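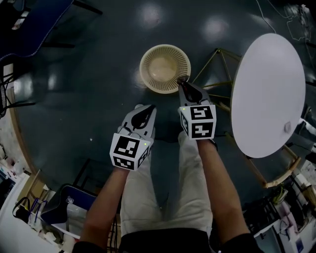
I started Lisilier because I could never find my keys, my scissors or the other half of anything, and I figured I couldn't be the only one. We're a small outfit that helps people get their homes and workrooms back in order, and then (this is the part we care about most) helps them keep it that way. My own weakness is baskets. Give me a round beige one with slots all around the side, stand it on the floor next to a little table with gold wire legs, and I'm happy for the afternoon! A shallow basket is the first thing I bring into any room, before shelves, before labels, before anybody has bought a single matching box.

I'm Rosalinda Soriano, by the way. I grew up over my aunt's fabric store, where every button had a drawer and woe betide you if you put it back in the wrong one. After that I spent years doing stockroom work at Costello, which taught me how to fold, stack and lift with my knees. Lisilier began with me, a borrowed van and 2 very patient first customers on Droltholm Street, one of whom still sends me pictures of her linen closet.

These days there are more of us. Ultan Duggan does our shelving and anything that needs a drill. Nuria Esteban handles kitchens and paperwork, and she's the one you'll get if you call in the morning. Fiachra Coughlan joined in September and has taken over kids' rooms, which I gave up without a fight - I'm too slow with tiny plastic shoes.

We work out of one big open room on the ground floor of the Oklow building. It has a shiny floor that's easy to sweep and more chairs than we strictly need, and it's where we try things out before we suggest them to you. Drop in and there's usually something going on at one table or another.

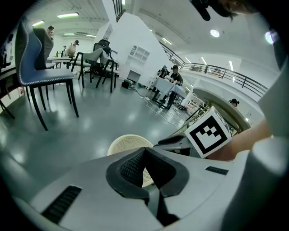

The big room, with the cubbies in the white wall and the blue chair on the left.

People ask what a visit is like. We come over, we drink your coffee, and we look at where things land when you walk in the door. If the mail always ends up on the stairs, we'll put something for the mail by the stairs. We don't do the thing where you hold up a sweater and thank it, though you're welcome to if you like. A first visit is 100 dollars, a full day is 315, and we'll haul one load of donations for you at no charge.

We also run a Saturday-style drop-in table (it moves around the week, so check with Nuria) where you can bring one messy drawer, yes, the whole drawer, and sort it with us. We've been through some 177 drawers so far. The record for dead batteries is held by Ultan, and it was his own drawer.

Want to come see us? Ring the bell marked Lisilier, and if it sticks, knock loudly.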